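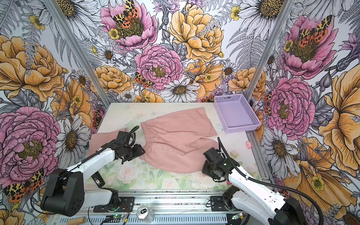
Figure 8.1 Two robot arms with a pair of light pink shorts

Chapter 8
Fair hiring: adverts, shortlists and interviews

Most unfairness in hiring takes place before anyone has met. An advert is written in a hurry from the last one, a manager adds a line or two, and by the time it goes out it asks for things the job doesn't need. Chapter 7 dealt with complaints from people already in post. In this chapter we go back a stage, to those who applied and heard nothing, and to those who read the advert and didn't apply at all.

The main case is Rullavero, a kitchen supply firm in Priltalthorpe with 66 staff. Over one year it filled 20 posts. Every advert asked for a full driving licence, though only the delivery posts involved driving. The line had been copied from one file to the next for so long that the office took it to be company policy. When the firm sent a short form to people who had asked for details and gone no further, 37 wrote back, and the licence came up more than anything else.

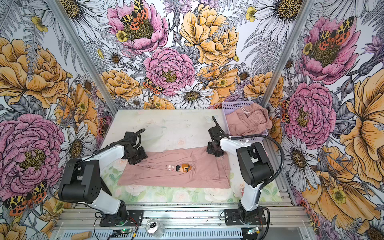
One reply said that she had done the same work for another firm for years, had never once been asked to drive, and had stopped reading at the second line. She added that a telephone number would have helped, as she would have rung to check. Keep this reply in mind when you reach section 8.2, where we look at what a requirement is and how it differs from a preference.

A rule like the licence rule treats everyone alike on paper. In practice it shuts out some groups more than others, among them people whose sight or health keeps them from driving and people who can't afford lessons. Whether such a rule is lawful depends on whether the employer can show a good reason for it. Whether it is sensible is a separate matter, and managers tend to mix up the two.
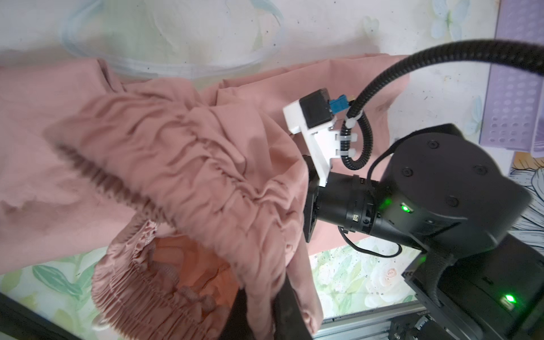
Page last changed: March. Section numbers now match the printed edition.

The second case, Palaniappan, is a small accountancy practice. Its adverts were short and clear, but its interviews had no set questions. Each partner asked whatever came to mind and the notes were thrown away afterwards — so when a candidate asked why she had been turned down, there was nothing to show her. We follow the practice as it draws up a scoring sheet, drops it after one round and tries again with fewer headings.

You will need the Plurkis workbook for the exercises. Answers to the odd-numbered ones are at the back.

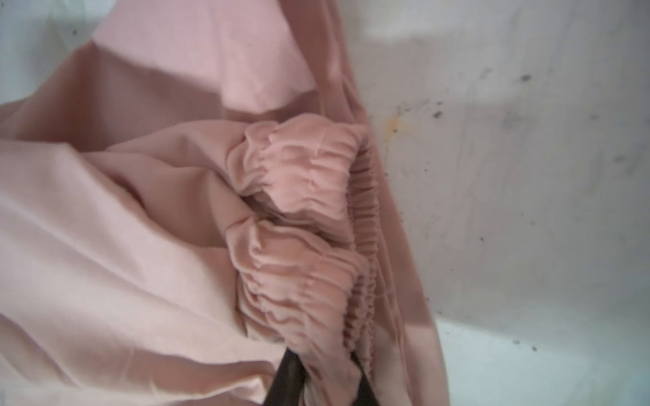 8.1 Before you read on

Find a job advert from a local employer and copy out each thing it asks for. Mark the ones you think the job could be done without. Leave room beside each for a note, as you will come back to the list at the end of section 8.3.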